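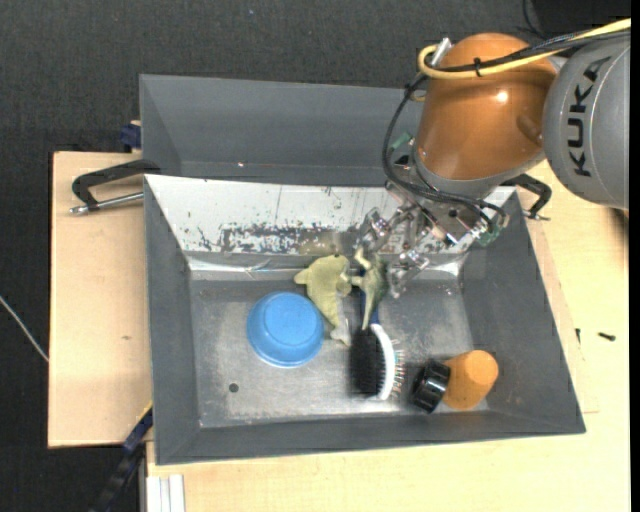

Dremulside, 5th August

Large gray sort bin, sloping sides, used

Item 443. Pickup preferred, shipping possible, see below.

Back in stock, sort of. We have a small batch of the big gray bins again, the rectangular ones with the sloping side walls. Same shape people were asking for in May. These are used bins and priced as used bins. If you want shiny, look at the Hoani tubs on the next page.

What it is

Big open-top bin. Rectangular. Gray side walls that slope in toward the floor, so small stuff slides down to the middle and doesn't sit up in a corner. Rear inner wall is white or pale silver depending on the light. Floor is a dull metallic finish. No lid, never had one, please stop asking Brodie for the lid.

Good for toys, bath stuff, craft bits, balls, dog things, plastic dishes, garage odds and ends. Play groups take most of them. Two went to a thrift store for the toy corner and they came back for more.

Condition, please read

Worn. The floor has cloudy scuffs and shiny patches, and a small round hole near one corner. The back wall has scraped places, scratches, dark flecks, a wide band of flaked dark marks across the lower middle and a brownish smudge near the center. We wiped down the batch with dish soap and a soft brush before listing. What is left is left. Tried baking soda on one, moved some of it, not worth the afternoon.

Marks differ from bin to bin. If you need a cleaner one say so in the order notes and Kiri will go through the stack, no promises.

The hole: drain hole, plug hole, call it what you like. Tape over it from underneath if you are storing beads or rice. Duct tape holds OK, the foil kind holds better. For toys you can forget it is there.

Toys not included

Bin only. The blue bowl and the green dinosaur are not part of item 443. The bowl is round, bright blue, plastic, and we get calls about it every week. Similar bowls are under Kitchen, Plastic. Dinosaurs come in mixed bags only, we don't sort by species, sorry.

Filling it

Don't fill to the top. Half is plenty for a kids room, they can see what's in there and don't dump the whole thing to find one car. Bowls and cups go in upside down if you want them to stay put, right way up they just collect all the little pieces. Heavy toys first. Soft toys really want a different bin, they take up the whole space and everything else goes under them and is never seen again.

Set it on something flat. Boards are fine, carpet is fine. On a tile floor put a mat under, it will scratch the tile and I don't want the email.

Not for food. Not for pets to sleep in. Not for standing in or on, either.

Cleaning

Warm water, dish soap, cloth. Soft brush for the slopes. Rinse, tip, towel dry. Leave it upside down over night if it still feels damp. No steel wool on the pale wall, it will only add more scratches. Bleach: we don't use it so can't tell you.

Sticker gum comes off with cooking oil and some patience, then soap again to get the oil off.

Sizes

Getting asked a lot. We list one size only, Large. Darren is remeasuring the batch becuase the old numbers on the site were taken off the rim and not the floor, and with sloping sides that matters. If it has to fit a shelf or a cubby, wait for the new numbers or come in with a tape. Don't order off the old listing.

Price and pickup

Price is on the counter tag and changes with condition, ask when you call. 7 bins per customer until the next lot comes in. Schools and play groups can go over that, talk to Shona Tautahi first.

Pickup is from the Plaka Street door, not the front. Ring the bell and wait, it is a long walk from the back. Bring a blanket or some cardboard if you have a nice car. They nest a bit but not all the way down, so figure on one or two in a regular trunk.

Shipping is by Clulell freight, pallet only. One bin on a pallet costs more than the bin. Four or more starts to make sense. Local drop off on the van sometimes, ask.

Returns

14 days is what the old page said, that was wrong. It's 7. Bring it back empty and clean. We don't take returns for marks, scratches or the hole, all of that is listed above.

Questions we got

Does it stack? Loosely. Two high OK when empty, don't go higher.

Can it be painted? Panya Kamolrat did one for the front office, sanded first, two coats on the outside. Looks good. Inside would scrape right off, leave the inside alone.

Will you cut it down? No.

Do you buy bins? Yes, gray ones, if the floor isn't cracked. Send a picture to Kiri Hollis first, don't just drop them at the door.

Are the feet included? There's no feet. You might be thinking of the Hoani.

How many left? Changes by the hour, call.

Also in this section

Hoani tub, round, new
Mixed toys by the bag
Plastic bowls, assorted colors
Shelf boards, pale wood, seconds
Lids (do NOT fit item 443)

To order, leave name, number of bins and pickup day with Brodie Pirihi at the desk. Held till closing the next day, then back on the floor.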